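Konthorpe cross country coach looks back on a season that went down to the last runner
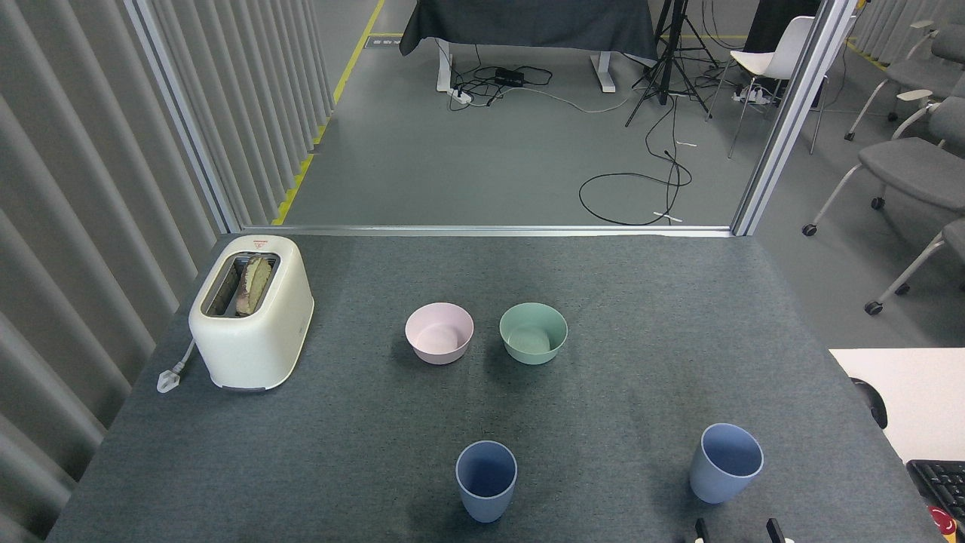 The Konthorpe High girls finished third at the regional cross country meet in Hinojosa, their best result in 11 years, and their head coach spent most of the bus ride home doing the math again.

"We were fourth by one point when the first results went up," she said. "Then they fixed a bib number and we were third by two. I made the officials show me before I told the girls."

The correction moved Konthorpe past Gundomau, which had beaten it twice in the regular season. Numberg won the meet easily, as most people expected, and put four runners across the line before Konthorpe had its second.

The coach said she never planned for the team to chase Numberg. Her instructions were for the middle three runners to find the Gundomau jerseys by the first mile and stay with them.

"They did it for two miles, and then on the hill it got spread out," she said. "Our fifth girl passed three people between the hill and the gate. That was the race. She didn't know it until I told her."

That fifth runner is a sophomore who did not make the varsity lineup until late September. She had played soccer before and came out for cross country to stay in shape. The coach said she was slow to learn pacing and went out too fast in her first two meets.

"I had her run the first mile of practice at the back of the group, every day," the coach said. "She hated it. She told me so."

Konthorpe trained mostly on the grass behind the middle school this year while the track was being resurfaced. The work was supposed to be finished in August but ran into October. The coach said she would do it the same way again, track or no track, and has already asked for the same field next season.

The school is small for its division, with an enrollment of 1,190, and the program had trouble filling a junior varsity team as recently as two years ago. This fall 20 girls finished the season, and all but two are eligible to return.

The two seniors ran first and fourth for the team at Hinojosa. Replacing the top spot will be hard, the coach said, and she does not have an obvious candidate.

"I've got three who think it's them," she said. "That's fine. Let them sort it out over the summer."

Summer running starts the week after school lets out, at 7 a.m. in the lower parking lot. It is optional — the coach said she takes attendance anyway.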